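4. Handwritten messages between shifts

4.1 Material and sites

The material for this part of the study comes from three food preparation sites, which we call Ornavach, Fellgate and Gatham. All of them work with a morning team and an evening team, and in all of them the two teams meet only for a short moment, or do not meet. The messages that one team leaves for the other are written by hand. At Ornavach they are mostly on paper slips, at Fellgate on boards, and at Gatham on both. The full collection has 2,292 messages. The last one was entered in the database on 10/06/2022, and no message was added after this.

We asked the teams to keep writing as they always did. They received no form and no advice on wording. The slips were collected in a box at the end of the shift, and the boards were copied by hand before they were wiped. Names of workers were replaced by a letter at the moment of copying. A few messages were written over older ones, and in such cases we kept the newer text only. 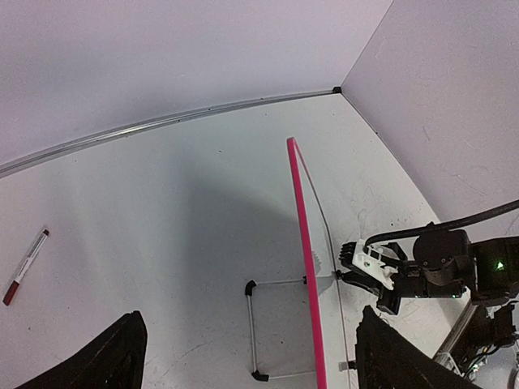
Ilse Tamborini

Figure 1. White table with a marker pen.

4.2 Coding

Each message was read by two coders who worked separately. They marked the action that was asked for, the object of the action, the place, and the time if a time was given. A message could miss one or more of these parts. When the coders did not agree, they discussed the message and tried to find one reading. If this was not possible, the message was kept and marked as open. We prefer this to removing it from the collection, for the open messages are a large part of what interests us.

We use the word "short form" for any message in which the verb is absent and the reader must supply it. "Onions, back fridge" is a short form. It can mean that the onions are in the back fridge, or that somebody should put them there. In daily work the difference can matter a lot, and still the workers we spoke with in August told us that they seldom feel any doubt. They look at the shelf, they see if the onions are there, and the message becomes clear. The kitchen itself completes the sentence.

4.3 Results

Of all messages, 998 were short forms. They were most common on boards and less common on slips. This agrees with earlier expectations about space, but space alone does not explain it well. Many boards at Fellgate had a large free area and the text on them was still very brief. We think that the position of the reader plays a stronger role. A board is read while standing, often with full hands, and a writer who has been a reader the day before knows this.

Direction words, such as "into", "from" and "under", behaved in a different way from verbs. They were kept even when nearly everything else was dropped. A writer will leave out "put" or "move" without hesitation, but will keep "into", and in this manner the message continues to carry the movement. We found this pattern at all three sites, also with writers whose first language is not English. In some of their messages the direction word was the only grammatical word present.
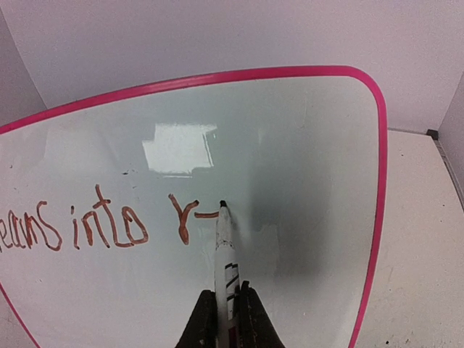 Ilse Tamborini, corresponding author

Figure 2. Handwriting in orange-red marker on a whiteboard with a pink border. The word "into" is followed by a word starting with r.

Spelling was uneven in the whole material and it caused almost no difficulty for the coders. Difficulty came from names of containers. "The tub", "the box" and "the small one" were used for the same object by different people at Gatham, and sometimes by the same person on different days. The supplier's name could also stand for the container: at Ornavach, "two Salgado" was used for deliveries in general, even when the goods had arrived from another firm. A new worker cannot guess this and must ask.

4.4 Limits

Our copies of the boards keep the words and the line breaks. They do not keep the size of the letters, the color, or the underlining, and several writers told us that they use color to show what is urgent. A later study should record these features. We also have no reliable information about how many messages were read and how many were followed. Section 5 comes back to this question with the interview data.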